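Section 4: Clearing and Sorting at the Return Table

4.1 The return table is to be set up before meal service opens and remains in place until the hall is locked. Hirers of the Florkirholm community kitchen are responsible for all sorting during their booking.

4.2 Sort returned items in the following order.

1. Scrape food scraps into the green organics caddy.
2. Empty leftover drinks into the sink before handling the cup.
3. Place paper cups in the general rubbish. The council does not accept lined cups with paper and cardboard.
4. Place clean paper in the recycling. Greasy or food-soiled paper goes in organics.
5. Carry stainless-steel trays to the wash-up bench. Trays must not be left on the floor.

Caution: Trays taken straight from the Lanz warmer may cause burns. Allow them to stand for 7 minutes before clearing.

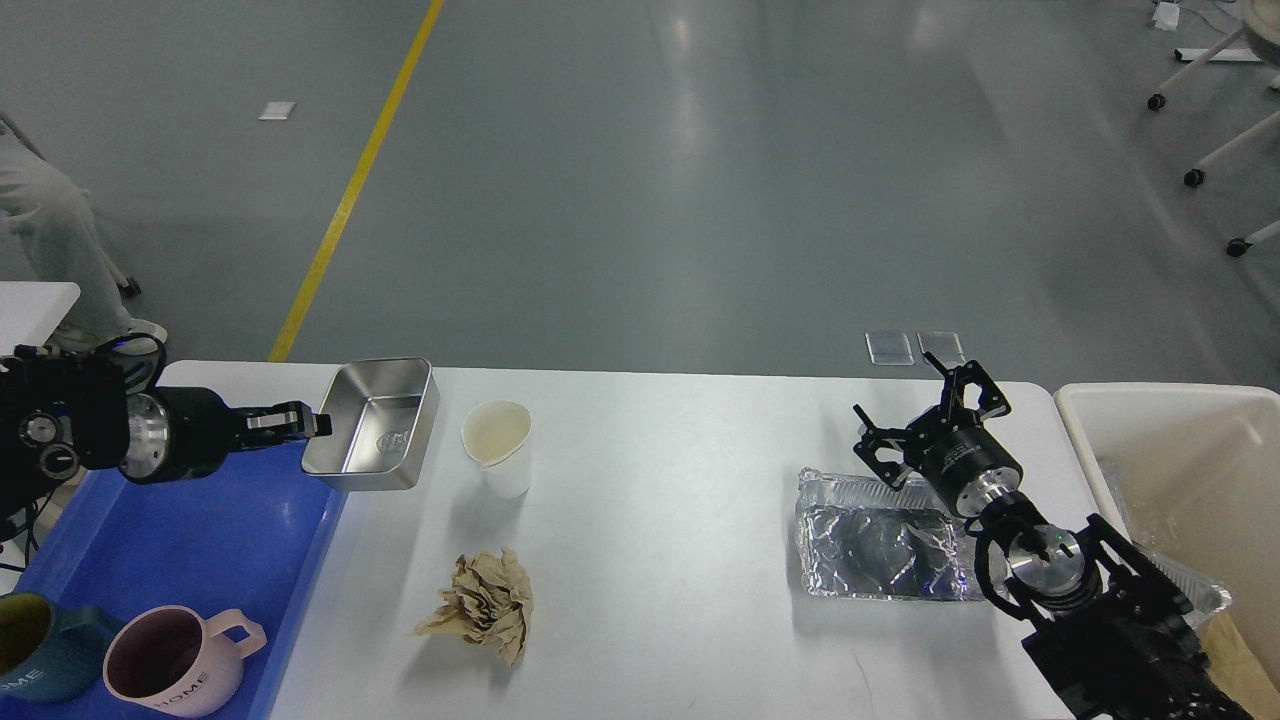
May compostable cups go in the organics caddy?
Only cups bearing the composting mark listed on the noticeboard are accepted. All others are treated as general rubbish.

4.3 Tie off organics liners when they are two-thirds full and take them to the kerbside enclosure. The enclosure code is 379. Bins are collected on Monday; hirers with a weekend booking must leave the lids closed.

Note: Spare liners are kept in cupboard 2. Report low stock to Rasa Ramanauskas at the bookings office.

4.4 Wipe the table with the neutral cleaner supplied. Abrasive pads are not permitted on any white surface.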